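Recording Demonstrations with the Hand-Held Gripper
Pilville Station Guide, Section 4

Use this procedure when collecting manipulation examples for the Muterico training set. Operators should have completed the Prosano safety briefing before their first session.

Before you begin

Clean the two textured inner pads and check that the jaws open and close freely. Route the cable so that it does not pull when the arm is fully extended. Marker boards must stay on the work surface where the gripper camera can find them during the opening sweep.

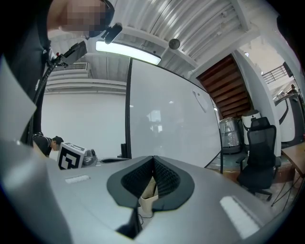 Step 1. Record the opening sweep

Start the recording and move the gripper slowly across the station for 30 seconds. Include the marker board, the whiteboard and the ceiling line. Fixed features help the tracking software recover the path of the tool, and a sweep that shows only the tabletop will be rejected.

Step 2. Perform the task

Carry out the assigned task at a natural pace. Approach the object, close the jaws, pause briefly and complete the movement. If you drop the object, keep recording and pick it up again — recoveries are useful examples. Two people may work at one station, provided that each keeps clear of the other's reach.
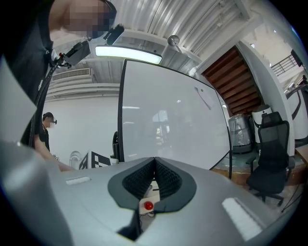

End each take with the jaws open and the gripper held still for 2 seconds. Takes without this pause cannot be split automatically and must be trimmed by hand.

Step 3. Label and upload

Enter the task code, station number and operator number on the session sheet. Mark failed takes as failed; do not delete them. Uploads to the Mahmoudi server close at the end of the shift on Wednesday. The current release contains 1,696 accepted takes.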